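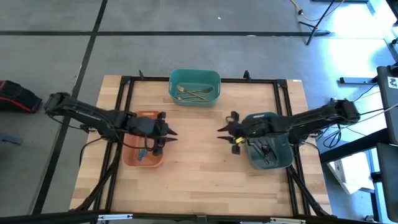 Is Temmont still on track to come out in January?

The January release is still the plan, and as of this report (2019-11-24) we have no reason to move it. The game can be played from the title screen to the credits on PC, the last world is in, and what we have left is mostly fixing, tuning and a fair amount of sound work. The console version will follow later, as agreed in the spring, and there is more on that further down.

Dear Lurdes,

Thank you for the patience with the short note you got last time! We were deep in the Sorau levels then and I would have made a mess of a longer one. There is a lot more to tell now, most of it good, and I have tried to put it in the same order as the work plan so you can lay the two side by side.

Levels and worlds

Temmont now has all of its worlds in place. When we last reported, the final one (the flooded bell foundry) was a string of gray blocks with placeholder water, and you had to take our word for it that it would be fun. It is fun now. Senad rebuilt the water from the ground up so that it rises and falls with the bells: ring one, the level drops, and platforms you swam over a moment ago become something you can stand on. We had planned to use it only in the last few stages but it played so well that we went back and put a small taste of it in the second world too, so players meet the idea early and have half forgotten it by the time it gets serious.

The current build has 89 stages, counting the bonus rooms. The work plan asked for fewer, and I want to be clear that this didn't come out of the polish budget. A good many of the extra ones are short rooms that Fatos made in the evenings while he was testing the editor, and they were simply too good to leave out. My favorite is the one where the floor is a giant music box and the pins push you up as it turns. It takes less than a minute and I have watched people play it over and over.

We did cut one thing. The minecart section in the third world is gone. I know it was in the pitch video, and I know you liked it, but it never felt like the rest of the game. Everything else in Temmont lets you stop and look around, and the cart took that away. The art has been reused in the background of the mine stages, so if you look closely you will spot the carts rolling by.

Controls and feel

The jump has changed again, for what I promise is the last time. Testers who don't play many platform games kept missing ledges by a hair, and testers who do play a lot of them told us the landing felt sticky. Those turned out to be the same problem. The character was losing speed a moment too early, just before touching the ground, and both groups were fighting it without knowing what it was. With that fixed, the early worlds became much easier, so Senad spent two weeks going back through them and moving platforms apart. The difficulty curve is smoother than it has ever been.

We have also added the helper setting that came up in our call. With it turned on, a missed jump puts you back on the last safe spot and you don't lose any bells. It can be switched on and off at any time from the pause menu and there is no penalty for using it, no missing ending, no nagging message. Khurram's daughter finished the first world with it and then turned it off by herself, which made all of us very happy.

Playtesting

The open test in the fall brought in 300 players, and 200 of them filled in the form at the end, a far better return than any of us had hoped for. The full answers are in the shared folder. A few things stood out when I read through them:

The foundry was the best-liked world by a wide margin, ahead of the orchard, which had been everyone's favorite in the earlier test.

The map screen was hard to read on smaller monitors. We have made the paths thicker and the names larger, and you can now zoom in.

People wanted to know which stages still had hidden bells in them. Finished stages now show a small gold mark on the map when everything has been found.

The owl boss was too long. It was! It now has one less phase, and it repeats itself far less.

Several players wrote whole paragraphs about the shopkeeper in the second world, who has a handful of lines and whom we had never given a second thought. She now turns up in every world with something new to say. Writing those lines was the nicest afternoon of the whole period.

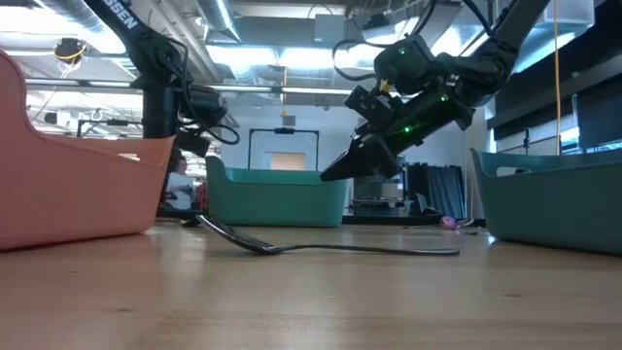 Some of the comments were harder to act on. A small group asked for a two-player mode, and I would love to do it one day, but the camera and the water both assume a single character and it would mean redoing a great deal. We are leaving it out of this release and I would sooner say so plainly now than hint at it. Others asked for a level editor of their own. The tool we use in the office is far too rough to hand to anyone (it crashes if you undo too quickly), so that one goes on the list for after launch.

Music and sound

Khurram has delivered the music for every world except the foundry, and the foundry theme exists as a sketch that already gives me goosebumps. He recorded real bells for it and the pitch of each one matches the bell you ring in the game, so as you play you are adding notes to the tune. It takes careful timing to stop that from turning into noise, and he and Senad are working on it together now. I expect it to be finished well before the release build is locked.

Sound effects are further behind. Footsteps, doors and most of the creatures are done. Water is not, and since water is now such a large part of the game it will be the main audio job for the coming weeks. The owl is also still making a placeholder sound that Fatos recorded with his own voice, and there is a growing movement in the office to keep it.

Console version

We have the game starting up and running on console hardware, with the first two worlds playable at full speed. The third slows down whenever the big waterwheel comes into view. We know why (the wheel is drawn in far more detail than it needs) and the fix is already working on PC. The foundry hasn't been tried on console yet, and I would count that as the largest open risk in the project. If the water is too heavy there we have a simpler version that looks nearly as good, but I would like to avoid using it.

Budget

Spending is in line with the plan overall. Testing cost a little less than we had set aside, as the online test saved us the room rental, and sound has cost a little more, mainly the bell recordings. With your agreement we would like to move what was left over from testing into sound, so the total stays the same. The breakdown by heading is attached as a separate sheet, and Fatos has marked the two lines affected.

There has been one change in who does what. Fatos has taken over the translations along with the testing, and Zadow, the company we hired for the Portuguese and German text, has been very quick and very thorough. They even caught a joke in the orchard that made no sense in English either.

What comes next

The 3 jobs at the top of the list are the foundry music, the water sounds and the first run of the foundry on console. After that comes a long stretch of bug fixing, and then the release build. Senad will also be preparing a short demo made up of stages from the first two worlds, which we would like to put out ahead of the full game so that people can try the new jump for themselves.

I would be so glad if you could play the current build before we next talk. The key you have still works, and your old save file should load, although it may put you back at the start of the world you were in. If you only have time for one thing, start at the foundry (there is a shortcut in the debug menu, under "Travel") and ring the big bell twice before you go down the stairs.

Could you let me know whether the move between budget lines is all right, and if you need it in a separate letter? I can send one the same day.

With best wishes from everyone here,

Selma Delić
Project lead, Delić Games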